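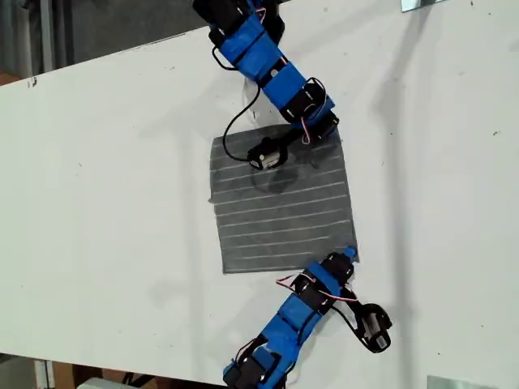

Squaring and Folding Small Cloths

Last updated February 7, 2023

These instructions cover flat cloths of placemat size: napkins, tea towels cut down for lining drawers, and offcuts kept for cleaning. Striped fabric is the easiest to learn on. The stripes act as a printed ruler, and any skew is visible before the first fold is made.

What you need

A flat, hard surface larger than the cloth on all sides. A light-coloured top works best with dark fabric and the reverse for pale fabric. Small specks and scuffs do not matter. Crumbs and grit do, so wipe the surface down first.

A steel ruler or a straight strip of card, 40 cm or longer.

Sharp scissors, if any edge has frayed.

An iron is optional. Cotton that has been dried flat seldom needs it.

Step 1. Lay the cloth down

Place the cloth in the middle of the table with the stripes running left to right. Lower the far edge first and let the rest follow. Do not drag it into position by one corner. Dragging pulls the weave on the bias and the cloth will stay out of square until it is washed again.

Step 2. Flatten from the centre

Put a palm on the middle of the cloth and sweep outward to each side, then toward the top and bottom. Check for dark patches that could be either a mark or a shallow fold. Press the spot with a finger and smooth it. If the colour evens out, it was a fold. If it stays, treat the stain before going further, as a crease over a stain tends to set it.

Step 3. Deal with curled corners

Hold the fabric 2 cm in from the corner with one hand and roll the curl back with the other. Keep it flat under your fingertips for a few seconds. Heavier weaves spring up again; dampen the corner lightly and repeat.

Step 4. Check for square

Lay the ruler along one stripe near the top, then along one near the bottom. The two should be parallel. If one side of the cloth sits lower than the other but the stripes are straight, the whole piece has only been rotated. Turn it with both hands flat, at opposite corners.

If the stripes bow or slope against each other, the weave has shifted. Pull gently on the short diagonal, release, and check again.

Step 5. Trim (ragged edges only)

Cut loose threads flush. Do not pull them. On unhemmed cloth, trim parallel to the weave and take off as little as possible.

Step 6. Fold

Bring the bottom edge up to the top edge, matching stripe to stripe — the outer stripes should land one on the other. Press the crease from the centre outward. Fold again left to right. The ragged side, if there is one, goes inside.

For narrow drawers, fold in thirds along the stripes instead. A 40 cm cloth then comes out a little over 13 cm deep.

Storage

Stack with the folded edges facing out. Keep stacks low enough that the bottom cloth can be drawn out without lifting the rest.

Text by Facundo Lagos for the Landeg household notes. Corrections to the December version have been included in Steps 4 and 6.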